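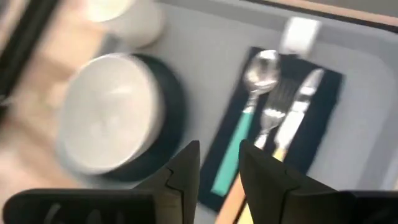

Reading time: 2 minutes

Community lunch in Jostport gets new tableware
11 Feb 2022

The community lunch in Jostport will have new plates, bowls and cutlery from next week. The dining room at the Ogbonna Hall received the last boxes this morning, and the first tables will be set with them on Monday at noon.

The order is for 178 place settings. Each one has a dark navy plate with a white bowl on it, a white cup, and a navy napkin which lies to the right of the plate. The spoon, the fork and the knife are put together on the napkin, side by side. The spoon has a teal handle, and the handles of the fork and the knife are in lighter colors.

Beverley Fothergill has managed the lunch for 15 years. She said that the guests had asked for darker plates for a long time.

"Many of our older guests do not see so well," she said. "With a white bowl on a white plate they had difficulty to find the edge. Now they see the dark ring and they know where the bowl ends."

The tableware was bought from Buritel, a kitchen supplier in the town, for $3,834. Half of the money came from the soup evenings last June, and the other half was given by the Turovon bakery, which also brings the bread for the lunch.

The old plates are not thrown away. Those without cracks will go to the youth club on the second floor, and the rest can be collected for free at the side door until the end of the month. People who want to take some should bring their own box.

There is also a small change in how the tables are laid. Until now the cutlery was standing in a jar in the middle and the guests took what they needed. From Monday every place will be laid before the doors open. The kitchen team practiced it on Thursday afternoon and needed less time than they expected, Fothergill said.

The lunch is served Monday to Thursday from noon to 2 p.m. The price stays at $4, and coffee is included. Guests who come for the first time can sign up at the desk in the hall or come directly to the dining room before 11:30 a.m.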